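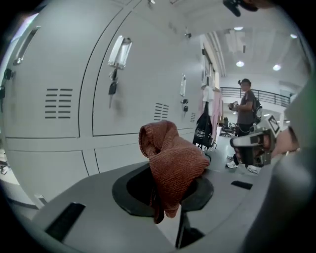
What is in the Stindside Lost Property Log?
A single table of 800 entries, each one a thing that somebody left behind at the Stindside swimming hall and that the front desk wrote down, with varying degrees of enthusiasm.

Source
The desk kept paper logbooks. Sneha Semwal typed them up over one September, mostly after 8 in the evening, and has asked not to be sent any more logbooks.

Files
log.csv: the entries
places.csv: where things were found
notes.txt: remarks from the margins, including a long dispute over a thermos

Columns
item: free text, as written. "Sock" and "sock (bad)" are separate values and will stay that way.
place: one of four codes, explained in places.csv
month: when it was logged, which can be well after it was lost
claimed: yes, no, or "says so"

Known problems
Roughly 300 entries have no month. The desk ran out of interest before it ran out of goggles.
Handwriting in the second logbook belongs to a person we know only as Ulla. Her sevens are ones. Some of her ones are also sevens.
"Towel, blue" covers every color of towel.
Names and phone numbers were taken out. If you find one we missed, open an issue and please don't call it.

Good uses
Teaching people to clean messy text. Practice with missing values. The Hakala branch used it to plan a bigger shelf.

Bad uses
Proving that your goggles were here. Claims go to the desk, in person.

Versions
Version 4 fixes the umbrella entries that version 3 fixed.

License
Free to use with credit to the Sondance project. Corrections are welcome, preferably with a page number.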